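Chapter 6
Small Metal Parts and Where They Get Put

Most books on workshop practice will tell you that a tidy bench is a fast bench. The claim is repeated so often that few people ask who measured it, or against what. This chapter takes a less trusting line. Some ways of laying out parts do help. Others only look good when visitors come round.

Take the pressed bracket, which will turn up in most of the exercises that follow. It is cut and folded from sheet, often with ribs pressed into the base to stiffen it and a flange where it meets its neighbour. The usual advice is to keep such pieces in a shallow tray, side by side, all facing the same way. The tray part is sound. The facing part is more doubtful. At the Hultow works, 163 trays were checked in March, and the fitters who lined everything up lost as much time lining up as they saved later.

Strips and clips are a different matter. They are light, they have slots, and the slots catch on each other. Pour 700 of them into a deep bin and you will spend the morning pulling them apart. The Totevdale method — a plain sheet of paper on the work mat, with only the pieces needed for the next job set out on it — costs next to nothing. Its supporters make large promises for it all the same, and we shall come to those in section 6.3.

Suppliers make promises too. The Lobo catalogue lists 75 kinds of sorting tray, and Flunetti sells a boxed set that is meant to hold 4,000 pieces. Neither firm says what size of piece it has in mind. Before you believe a figure of that sort, try the tray with the parts you really use.

Before you start
You should already know how to read a simple parts list and how to tell a left-hand bracket from a right-hand one. If you skipped Chapter 5, go back to it now.

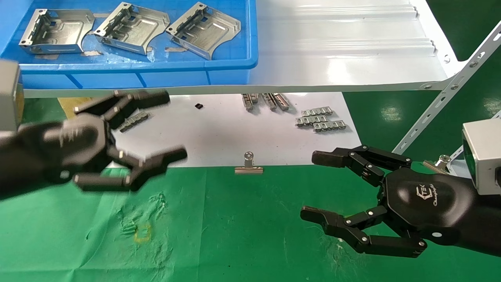
6.1 What counts as a layout
A layout is any arrangement that a second person could find their way round without asking. By that test a good many benches have none, however clean they are.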